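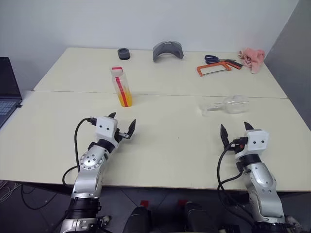 Tables, Drinks and Walkways: Room Checklist with Comments
Room: Galia, second floor
Month: October
Checked by: Shanthi Gunawardena
Copy to: Ivana Riquelme, Hammad Arain

Thank you all for your patience while I went around with my clipboard. I know the afternoon is a busy time, and I did try to stay out from underfoot! Comments are under each item, and please do come find me if anything reads as grumpy, as it isn't meant that way.

1. Tables level and steady
OK
I leaned on all four corners of both cream tables and neither one rocked. The back left foot had been wobbly last time, and Hammad has turned it down a little so it sits properly now. Lovely job.

2. Tables pushed together, no gap at the seam
OK, keep an eye on it
The seam is thin, but tables do wander over a week of people bumping into them. A quick nudge every Thursday would keep it that way. Fingers out of the way when you push, please (I speak from experience).

3. Tabletops wiped and free of crumbs or sticky rings
OK
Warm water and the ordinary spray. No scouring pads on the cream surface, they dull it terribly.

4. Drinks and other liquids closed and labeled
ACTION
The clear plastic bottle with the yellow-orange liquid, standing near the seam, needs its label filled in by the end of the week. Name of the contents and the date it was opened, nice and large. Until that's done nobody is to taste it, however thirsty they are. Labels are in the Skallon drawer.

5. Cables clear of feet and chair legs
OK
Please keep them on the table side and don't let them creep out across the floor.

6. Walkway width
OK
I measured 60 inches at the narrowest point, by the door, so there's plenty of room to pass with a tray.

7. Walls
Minor
The white wall behind the far table is due for a wipe. Roxana has kindly offered, and I've told her there is no rush at all.

8. Lighting
Minor
It gets a bit gloomy over on the right, by the gray wall panel. Viorica is asking Basora what a brighter bulb would cost. Request number 164, if you want to chase it.

9. Spill kit
ACTION
The roll of paper towels was down to its cardboard. I've put a fresh one in, but we could use a spare.

Open actions: items 4 and 9
Next check: same time next month, Ivana to go around with me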